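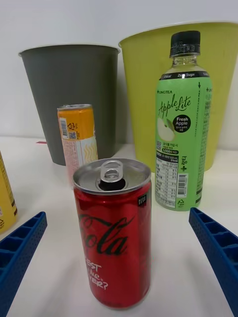 Club project: drinks sorter, stuck at the picking stage, opinions wanted

60 shares

**celeste_v**
Hi all, I've lurked here for ages and finally have something worth posting! I help run the after-hours robotics club in the Benavides building and this term the students voted for a drinks sorter. Cans in the dark grey bin, bottles in the yellow-green one, everything else stays where it is on the table. Team name is Wurkuler (don't ask me, I was outvoted).

We've got one arm, a camera by the gripper and the soft blue fingers with the little pockets down the inside. The students drive it by hand to collect the examples, then we train on those and let it have a go alone. So far we've got 285 examples saved and we're aiming for 600 before the open evening in August.

Tall slim cans are fine. It goes in, closes, lifts, lovely. Squat cans are so-so. The bottle with the full green label is where it all goes wrong, it comes in far too high and pinches the cap, and then the whole thing swings about like a conker. Tomás Barreto, who does most of the driving, reckons we just need more examples. I reckon we've got the wrong sort of examples. Who's right? (Please say me.)

**grippy_mcgripface**
You're both a bit right, sorry. Where do the fingers start from when Tomás drives it? If he always lines up from the same height and then goes forward, the thing learns that height and nothing else. A slim can is forgiving because you can grab it nearly anywhere. A bottle with a neck isn't.

**celeste_v**
Same height, yes. Pretty much always. He's very tidy about it, bless him, I've been praising him for it all term.

**oldsolder**
I'll be the grump then. Why is this learned at all? You've got a flat white table, a white wall and two bins that don't move. Find the blob, work out where it is, go there. I was doing this with a light sensor and a biscuit tin in 1983. Students would learn far more by writing the sums themselves.

**katia_t**
Kátia Teixeira here, I ran the Sernlow club for a few years and we did exactly what oldsolder says, blobs and sums. It was great until somebody parked a yellow-green thing in front of a yellow-green bin. Green label on a greenish background and the blob went all the way up to the bin rim. We spent weeks moving the bins further and further away until they were nearly on the floor.

**oldsolder**
So use a different bin!

**katia_t**
We did, and then someone brought in a red can and the new bin was red. You can't win that one by shopping.

**celeste_v**
Ha, well, our bottle lives right in front of the yellow-green bin, so that one's familiar. I took this off the wrist camera when we were arguing about it, and it's the sort of starting view I mean.
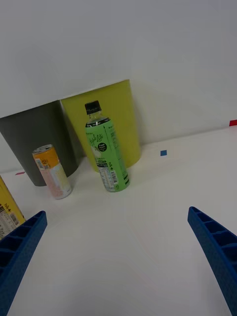 Wrist camera view, fingers wide open, Apple Lite bottle in front of the yellow-green bin

You can see how much of the bottle's outline is up against the bin. The black cap stands out a mile though, and Matilde Godinho (one of our older students, very sharp) said that's probably why it heads for the cap. It's going for the bit it can see best. I thought that was rather good.

**grippy_mcgripface**
Matilde's theory is plausible but I'd test it before you fall in love with it. Put a white cap on the same bottle, change nothing else, and do a few runs. If it still goes high then the cap isn't what's pulling it up there. My money's still on the driving.

**tomasb**
Hi, it's Tomás, Celeste told me about this thread. In my defence, I start high on the bottle because if I come in low the fingertips bump the can next to it. The orange and white one. Once I've knocked that over the whole example is binned and I have to set it all up again. So I go over the top, and the cap is just what's there.

**grippy_mcgripface**
And there it is! It's copying you perfectly. It's learned "bottle means go over the top".

**lobo_c**
Confusingly I'm another Celeste (Celeste Lobo, waves at the original one). I disagree with binning the knocked-over examples, by the way. We kept all of ours, provided the driver then stood the thing up or picked it off its side. Ours got much better at coping once it had seen a few messes. If every example you save is perfect, then the first time something wobbles it hasn't a clue what to do next.

**oldsolder**
Or it learns to knock things over.

**lobo_c**
It can do, if you leave in the bit where the driver makes the mistake. We trimmed the start off and kept the recovery. It's fiddly and the students moaned about it, but it's only pressing a key at the right moment.

**celeste_v**
I like that a lot. We've been deleting them the moment something falls, there's even a groan that goes round the room. What did you use for trimming?

**lobo_c**
Just a little script one of the parents wrote, I'll dig it out. It plays the wrist view and you tap the space bar where you want it to begin. Nothing clever.

**katia_t**
Can I ask about the coloured bits stuck on the table? I can see a blue square over to the right of the bottle. Are those markers for setting out, or does the software use them?

**celeste_v**
Setting out! There's a thin pinkish-red strip down by the grey bin too, and a red one over on the right. They're so we can put the bins back after the room's been used for something else. The software isn't told about them.

**katia_t**
Isn't told, but it can see them. If your bottle's always the same distance from the blue square, it may well be using the square. We had one that was steering by a coffee ring. Shuffle things about between runs, far more than feels sensible, and swap the bottle and the can over now and then.

**oldsolder**
See, sums don't look at coffee rings.

**katia_t**
Yours looked at a biscuit tin!

**tomasb**
We do shuffle the items a bit, but I'll be truthful, they drift back to the same places when we get tired. After seven in the evening it's basically the same layout every time. Cans at the front, bottle by the bin.

**grippy_mcgripface**
Then write the layouts down before you start and have someone other than the driver set the table. That took all the arguing out of it for our lot. Sixty layouts on bits of card, shuffled, you draw one and put the things where it says. Include some with the can hard up against the bottle and some where there's loads of room, so Tomás can come in low on the roomy ones and the robot sees that going in low is allowed.

**celeste_v**
Right, so here's my plan, shout if it's daft. Cards with layouts. Tomás and Matilde swap driving every ten examples so it isn't all one person's habits. Low approach on the bottle whenever there's room, from the side when there isn't. White cap test, because Matilde will never forgive me otherwise. And we stop deleting the spills.

One thing I haven't worked out is the yellow pack on the left. It's meant to be left alone, and the left finger sometimes nudges it on the way in. Do I move it further off or leave it as a challenge?

**lobo_c**
Leave it, but not in every layout. If it's always on the left it'll just learn to avoid the left.

**grippy_mcgripface**
I'd take it out completely until the bottle works. One problem at a time.

**lobo_c**
Disagree! You'll only have to start collecting again when you put it back.

**oldsolder**
For what it's worth I'm with lobo_c there. Also, check the fingers. If those are the printed ones from Coltosow, ours went soft after a term of heavy use and the grip crept upwards as they bent. Could be a bit of your problem and it takes two minutes to look. Squeeze them side by side with a spare pair.

**celeste_v**
They are the Coltosow ones, and no, we haven't got a spare pair. I'll order some tonight. Thank you all, even the biscuit tin contingent. Pack stays in, some layouts only. Matilde's already cutting up cards and Tomás wants it noted that he called for more examples and is now getting more examples.

**tomasb**
I do want that noted.

**katia_t**
Noted. Post the white cap results please, I'm properly curious now.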